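The last chair in the reading room

In Kisberg the evening school opens its doors at five, when the day pupils have gone and the corridor still smells of oranges and floor soap. The students come from the bus stop in small groups. Many of them have worked since early morning, in kitchens, in the bakery, in the glasshouses on the Ustitier road. They carry their supper in their bags and eat it on the stairs, which is forbidden, and which the teachers also do.

I came to this town from another country when I was already grown, and I learned its language in the same school, on the first floor. So I must confess that I do not write about it from a distance. When the magazine asked me for a piece about adults who go back to study, I knew at once where I would go.

The school has taught adults for 80 years. In the beginning it was for men from the quarry who wished to read their own contracts. Later their wives came, and in the end there were more women than men. The old registers are kept in a cupboard beside the office, and I was allowed to sit with them for an afternoon. The handwriting is beautiful. Next to some names there is only one word, "moved", or "married", or "tired".

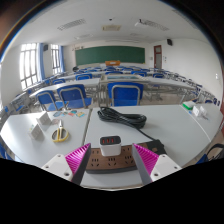
Words by Delyth Gethin
Features | August issue

Iestyn Probert teaches the mathematics course. He is a tall man with a quiet voice, and he begins every lesson by asking who has slept badly. It is not a joke for him. If many hands go up, he puts away the fractions and they do the price of things instead: how much paint for a bedroom, how much flour for a wedding.

"A tired person can still think about flour," he told me. "He cannot think about x. I was the same. I failed this exam two times before I passed it, and the second time I fell asleep on the paper."

He passed at the third attempt, in this building, when he was working nights at the Tan dairy. He says that he remembers very little of the exam but very well the walk home, because he did not take the bus. He wanted that it lasted longer.

The course goes on for 9 months and ends with an examination that is the same for everybody in the region, young or old. There are no easier questions for people who have children or who stand all day. Some students find this unjust. Others told me that they would not want it in any other way. A woman who repairs sewing machines said to me that a certificate with a small letter on it, to show that you were an adult, would go directly in her stove.

What brings people here is seldom one large reason. I had expected to hear about better jobs, and I heard about them, but mostly after the tape was off and we were putting on our coats. First I heard about smaller matters. One man wanted to understand the letters from his bank. A grandmother had been asked by a boy of seven how to divide, and she had sent him to look for the cat. A young father wished to read aloud without putting his finger under the words. He practises with the sports pages and then with a long novel called Zidia, about a family of salt traders, and he has come to page 212, and he is worried for the youngest brother.

The difficult season is winter. The bus from the Ustitier side stops early when the road has ice, and then people must choose between the second half of the lesson and their bed. Probert keeps a list of who has a car and who lives near whom. He does not call it a system. On the worst nights he drives the last ones home himself, and they recite the multiplication tables in the dark, also the ones who know them already.

There is the question of money, too. Each student pays a fee of 3060 crowns for the year, and it may be paid in parts. I asked if anybody had been sent away because of it. The secretary looked at me for a long moment and said that the parts can be very small.

Before I left I asked to see my old classroom. Upstairs they have painted the walls, and the heater which used to knock has been changed. A beginners' group was practising how to ask for directions. A man wanted to go to the station and his neighbour sent him, with great politeness, to the hospital. They began again. The teacher corrected only the verb.

I stayed until the break and then I went down to the stairs, where there was soup in jars and a discussion about the right way to write the number seven, with the small line or without. It was not decided when the bell rang. They screwed the lids back on the jars and went up.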